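The Year I Finally Understood Club Racing

Apr 16, 2020

With no racing to go to this spring I've been going back through my old notebooks, and the one I keep landing on is from the July meeting at Prenalham, the year my cousin talked me into helping on a pit crew.

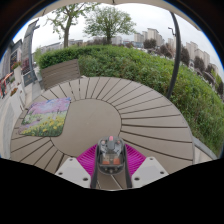
I should say I was no mechanic then and I'm not much of one now. My job was holding the pit board, and Hélène Bélanger, who ran the little team, made me practice sliding the numbers in and out until I could do it without looking. Our driver was Zoltán Major, a very quiet man who ate plain crackers before every start and drove number 32, an elderly Onard single-seater with a gearbox that hated second gear.

Qualifying went badly (rain, then more rain) and we lined up well down the grid. But oh, that first race! Zoltán went around the outside at the hairpin on the opening lap and picked up places all the way to the flag. Fifth at the finish, and I had shouted so much over the pit wall that I could hardly order my tea afterward.

Race two was a different story. He got up to third and spent lap after lap looking at the back of Branislav Dvořáček's car — close enough to touch it, it seemed to me — and then second gear went for good with 2 laps left. He brought it home eighth. Hélène just patted the engine cover and asked who wanted a sandwich.

We drove home about 100 miles with the windows down and the trailer rattling, going over every corner again. I still have the pit board numbers in my garage, and when the season does get going I'd love to be back on that wall, rain or no rain.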